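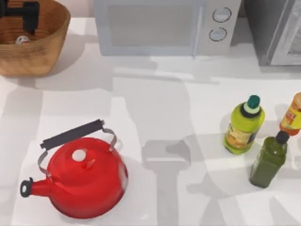
4.2 Open-day demonstration

The simulated station was shown to visitors at the Pelledby open day on 21 Nov 2019. Until then only members of the project had used the teleoperation interface, and we wanted to know how people with no training would cope with it. The station ran in Nura, our rendering and physics layer, on a single desktop machine set up by H. Lysenko in the foyer. Visitors stood at a table with two hand controllers and watched the kitchen counter on a large monitor. The red kettle, with its grip arching over the lid, was chosen as the main object for the day. Its handle is raised well above the body and most visitors understood at once where it should be held. The bottles were left on the right of the counter as a second choice for anyone who finished early.

Each visitor was given 15 minutes, including a short briefing by T. Lougher or A. Zepeda. The briefing covered the controller triggers, the reset pedal and the view switch. No coaching was offered after that unless a visitor asked for it. In all, 40 visitors took part and 1671 grasp attempts were logged. Of these, 366 ended in a stable lift by our usual criterion.

Two problems came up early. The arms threw broad shadows on the white surface, and several visitors told us they judged height by the shadow and closed the fingers too soon. Others found the top-down view hard to read near the back of the counter, where the microwave stands. We had planned to turn shadows off at midday but decided against it, as this would have split the log into two conditions.

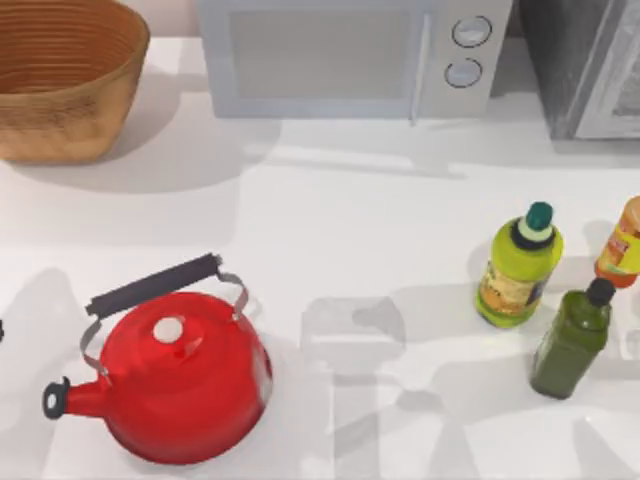

Figure 3. Simulated kitchen counter used at the open day, with kettle (left) and bottles (right).

Comments were collected on paper cards by I. Alvarado. The most common request was for some sense of contact through the controllers. Children tended to move faster than adults and used the reset pedal more often. Staff from Trikine, who attended as guests, asked for a slower default arm speed, and this was adopted in the version described in Section 5.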